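Notebook, February, pantry shelf-life work, bench 2

Started 8:15. Heat was off overnight again and the room read 15 C when I came in. Waited until it was back up to 20 before weighing anything, because the small balance drifts when it's cold.

Picking up from the last entry. We are still trying to find out why the dry gelatin mix from the Zastenholm store clumps and the same product kept here doesn't. Suha Fakhoury thinks it's the storeroom and I think it's the inner pouch. So far the numbers don't favor either of us.

Sample set is 38 pouches, all one lot. Half came from the Zastenholm storeroom, half from our own cupboard. I opened the first group this morning and sieved each one through the 1 mm screen, thirty seconds of hand shaking, then weighed what stayed on top.

Cupboard pouches: almost nothing retained. A few crumbs in one of them that broke up when I touched them with the brush.

Storeroom pouches: mixed. Some sieved clean. Others left hard lumps, pea size and up, and in two cases the powder had set into a cake along the bottom seam and had to be pushed out with a spatula. Color of the caked part is darker. Taste not checked, we agreed not to.

What bothers me is the spread. If it were just the humidity in that room I'd expect all of them to be a bit bad. Having clean ones and caked ones side by side in the same case sounds like seals. Wrote the case position on every pouch this time (should have done it with the last lot).

Seal check. Did the dye test on the empties, blue solution inside, pouch stood on blotter paper, wait 15 minutes. Leaks on the bottom seam in most of the caked ones. One caked pouch showed no leak at all and I ran it again to be sure, same result. One clean pouch leaked at the corner. So the seal explains a lot of it but leaves those two over. Keep both, they are in the envelope taped inside the back cover.

Moisture by oven loss, 5 g portions, in duplicate. The Kaseck oven overshoots by 4 degrees on the first heat, so I let it cycle before putting dishes in. Do not trust the display, use the probe through the top vent. Whoever borrowed the probe, please put it back in the drawer with the tongs.

11:40. First dishes out. Cupboard samples agree well between duplicates. Storeroom duplicates don't, which I should have seen coming: if the lumps hold the water then it depends on whether I scoop lump or powder. Repeating with the whole pouch crushed in the mortar first. That means losing this morning's storeroom moisture numbers. I've crossed them out in the table but left them readable.

Lunch.

13:05. Spoke to Salameh, who supply the shelving and the humidity loggers over there. They say the logger on the lower shelf was moved in the fall and never logged as moved, so the trace we've been calling "lower shelf" has been the upper shelf since then. That would put the lower shelf readings in doubt for the whole period we care about. Suha is asking for the logger to go back and for a second one near the floor drain. My bet is the floor drain. The case with the worst pouches stood right over it.

Other goods from the same storeroom, quick look only, outer condition and weight against label. Canned goods fine as far as I can tell, a little rust on the rim of one. Boxed goods are harder to judge. The cardboard picks up water and gives it back, so a box can feel dry here and have been damp there. I weighed the empty cartons on arrival and will weigh them again after they have stood in the room for a day.

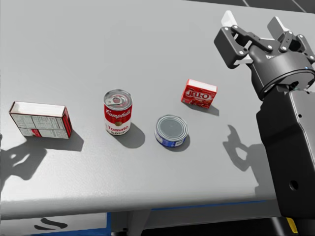
Cartons go on the open rack for this, flaps up, not stacked. Last time two were left stacked and the lower one was still losing weight when the upper had leveled off. Mark each on the bottom flap in pencil. Marker ink adds a little weight and I'd like not to argue about it later.

15:30. Crushed storeroom samples out of the oven. Duplicates agree now, good enough to use. Caked pouches come out clearly wetter than clean ones from the same case. The caked pouch that didn't leak is as wet as the rest of the caked group. Either the dye test missed something or it was filled wet. If it was filled wet the supplier's fill records might show it. Arkis do the filling, so the request goes to them with the lot number and the time code off the pouch.

Clean pouch with the leaking corner: dry. Possibly I made that leak myself when I emptied it, I did fold that corner back. Put a question mark next to it in the table.

Mistake to record: I used the 1 mm screen for everything, but the old lot was done on the 1.4. The two sets can't be compared directly. I have 17 pouches from the old lot left and will redo them on the 1 mm screen before anybody draws a graph.

To do
Redo old lot, 1 mm screen.
Second carton weights, same balance, same time of day.
New desiccant for the left cabinet, the beads are pink.
Ask Suha for the case map with the drain marked on it.
Send Arkis the lot number and time code.
Order blotter paper, down to the last pack of 30.

16:50. Oven off, probe in drawer. Mortar is washed but still damp, leave it on the rack until morning.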